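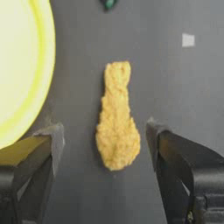 Pundmont, January

Handout 3: Routing and proof of delivery
Course tutor: Oldřich Vrabec

1. Terms
A run is one vehicle, one driver and one list of drops. A drop is a single address, whatever the number of parcels. A failed drop stays on the run sheet until the depot signs it back in.

2. Sorting the drops
Group by postcode first, then by time window. Timed drops are fixed before untimed ones. Where two windows overlap, take the narrower. Do not reorder a run after loading unless the van has a side door.

3. Worked case
The Dosari depot has 200 parcels for 50 addresses, so the mean is four parcels per drop. At 300 seconds per drop, standing time is 15,000 seconds, or four hours and ten minutes. Driving time is added afterwards. Students often leave out the return leg.

4. Proof of delivery
Record the name, the time and the place where the goods were left. A signature with no printed name is treated as incomplete. Damaged goods are noted before the customer signs.

5. Before the next session
Read the Kavum run sheets and mark every drop with a missing time. Bring a calculator. The Baláž contract is covered in Handout 4.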